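Sorting cell at Zenberg: questions about setting up and upkeep

Who looks after the cell?
Whoever is on the Vender rota that week. The duties are the same for everyone and are kept on the sheet by the door. If a fault needs more than the steps on this page, raise a ticket with Dixit and leave the arm parked.

How do I start it up?
Switch on the cabinet, wait for the controller to finish its checks, then home the arm from the Dralus screen. Keep clear of the table while it homes. Run the first few moves at 20 per cent speed, with one hand near the stop button.

What goes on the table?
The green cloth, one bin of mixed toys and household bits, and the three boxes with holes in the top: yellow, blue and pink. The boxes stand in a row next to the bin. Push them together so the sides touch -- gaps let them creep.

How full should the bin be?
Full enough that things overlap. Mix hard items such as cans and blocks with spiky balls and a cloth or two. Leave the cloths bunched up.

What does it look like with the arm over the bin? 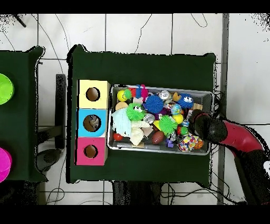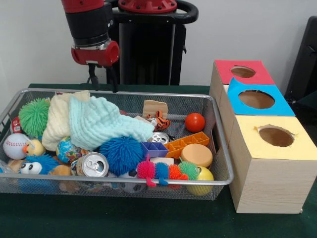

The bin, the boxes and the arm are in all three. 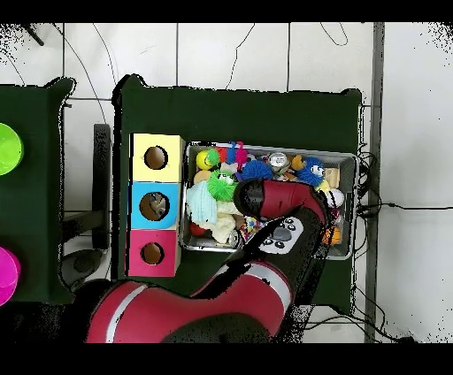
The arm stops short of the bin. What now?
Check first that the bin hasn't been moved. If it's in the right place, home the arm again and repeat the move slowly. If it still stops short, the height offset is wrong. Ours is 287, and it gets lost if the cabinet is switched off during a save.

How often do the finger pads need changing?
Every 800 picks, or sooner if they look shiny or split. Wipe them with a damp cloth in between. Don't use solvent on them.

Can I swap a box when the top tears?
Yes. Park the arm, swap it for one of the same colour and size, and line it up with the other two. A slightly ragged hole is fine. Replace the box if the paper hangs down inside.

What about the cables on the floor?
Look along them before each start. They should lie slack, clear of the table legs, with nothing standing on them. Don't coil the spare length tightly -- we had a connector fail in March that way.

How long does a full check take?
About 20 minutes. Write the pick count in the log when you finish, and switch off at the cabinet last.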